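Subject: Re: [tables-list] Finish on pale tops, and a few words about the grain
From: Arnell
To: tables-list

Dear all,

Thank you for the replies to my first message. I answer to the list, so that other people with the same kind of table can read it also. I put the older message first and my answers under it.

The list wrote:

> Before you sand anything, please find out if the top is solid
> or veneer. You say "light wood with a strong pattern" and this
> can be many things. Maple, birch, even pine if it is pale
> enough. Look at the pattern near the end. If you have ovals or
> arches there, it was cut flat from the log, and this you find
> in solid boards and also in veneer, so it proves nothing alone.
> Look at the edge underneath. And tell us what you want to get
> in the end: shiny, or the same as now?
>
> Also, I would not trust the old advice of sanding in circles.
> I did this in my kitchen and I see the circles every evening
> when the lamp is on.

First, the pattern. I did not describe it well the last time. The lines go long and wavy from one corner side to the other, and in the middle they come close together like stripes. On the left there are the rounded lines, one inside the other. On the right, farther away, the bands become wide and soft.
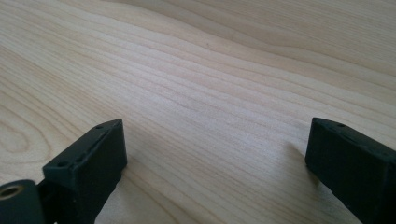

Clonisville, April

I bought the table from Plellau, a small shop that sells furniture from closed offices. They had two of the same model and I took the one with the better legs. The paper that came with it says only "light wood, clear finish" and a stock number, 1,674, so it does not help us. I wrote to the shop and they answered politely that they do not know more.

About the edge underneath: I went under the table with a flashlight, as you asked. The lines from the top do not continue down the edge, but the edge may have a separate strip on it, and I could not see where the strip ends. I think now it is veneer. I am not certain, and I prefer to behave as if it is veneer, so I will not use the machine sander. If I am wrong, I lose only some time.

What I want in the end is the same look as now. I like that the surface is quiet and you see first the wood. My neighbor offered me a can of gloss varnish left from his boat, and I said thank you and no.

Now the cleaning. I used warm water with a very small amount of dish soap, on a cloth that I squeezed until it did not drip, and I always moved in the direction of the grain. After this I wiped with a second cloth, dry. I waited until the next morning before I judged the color, as somebody on this list recommended last year for oak. I did the same place again two times and I did not use anything stronger. The yellow kitchen polish that I had at home I tried under the table only, and it left a smell for 5 days, so I gave it away.

My questions are these.

For the small marks, is it better to leave them? I have a few that are not deep and I cannot feel them with the finger. My sister says to rub half a walnut on them. I am afraid that oil from the nut will make a darker place on wood which is so pale, and then I have a bigger mark.

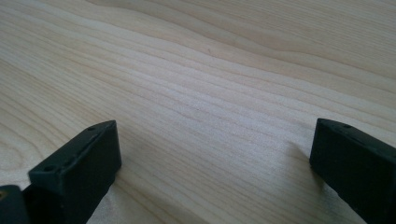
The second question is about wax. The hardware store in Tshabalala Street has a clear paste wax, and the man there told me it will not change the color. But on the test card in the store the wood looked warmer to me after the wax, more like honey. Maybe it was the light in the store. Has anybody used clear wax on maple or birch and compared it with a part without wax? I would like to hear also if it becomes sticky in summer, as we write and eat on the same table and the children leave paper on it.

The third question is only about the sun. The table will stand near a window to the west. I read that pale wood becomes yellow with the years, and that it is a good idea to turn the table from time to time so that it changes equally. Is 2 times in a year enough? It is heavy and I need help to move it.

I have 50 dollars for this and I do not need to spend all of it. If the answer is "soap, water and leave it alone", I will be glad.

Please answer to the list and not only to me. I read it in the evenings, usually after 9 p.m.

With thanks and best regards,
Arnell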